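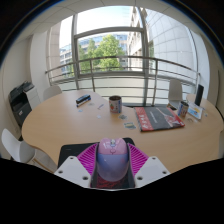
Workplace Organization, Unit 3: Clearing a Shared Table
Course notes prepared by Nasrin Safavi
Husholm evening program, revised 29 April 2024

3.1 Scope

The unit covers tables used by several people in turn, where no single user owns the surface. Private desks were treated in Unit 2. The method assumes a table with mixed contents: a pointing device and pad, stationery, reading matter, small containers and paper waste.

3.2 Terms

Work zone: the part of the surface a seated user reaches without leaning. For this course it is set at 48 cm from the near edge.
Rest zone: everything beyond the work zone.
Stray: an item with no assigned place.
Scrap: paper too small to write on. Scraps are removed first and are never sorted.

3.3 Order of work

Scraps go into the bin before any object is moved. Small light-colored paper is easy to miss on pale wood, so the surface is checked once from each side of the table.

Stationery is collected next. Staplers, pens and markers go into one container. An open-topped tin is acceptable if it is stable and clean inside. A stapler longer than the tin is deep is laid flat beside it.

Reading matter is closed, stacked by size and moved to the rest zone. Open booklets are closed only after the current user has been asked.

The mouse and pad are placed last. The pad lies fully on the table, with its near edge parallel to the line of the user's shoulders.

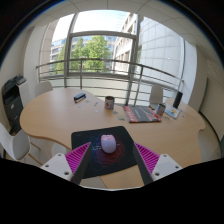
Where should the mouse be left when the table is cleared?
On the pad, centered, with the buttons facing away from the user's chair.

3.4 Curved tables

Tabletops with a lobed or wavy outline have no straight edge to align to. Two errors are common. The first is aligning the pad to the nearest curve, which turns it away from the user. The second is placing objects at an inward dip, where the usable depth is smallest. Seats are assigned to the outward lobes and the dips are left clear.
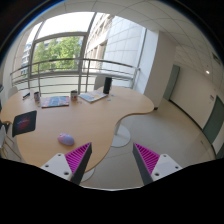 A pad that overhangs the edge is moved inward before the mouse is set on it. The same applies to magazines and flat boxes. Cylindrical items – tins, mugs, speakers – are kept at least 30 cm from any edge, measured to the closest point of the curve.

3.5 Exercise

Work in pairs. One student clears the table, the other records each stray and the place assigned to it. Exchange roles and repeat. Record sheets go to Farzad Kiani before the first session in May. Sheets without a sketch of the table outline will be returned.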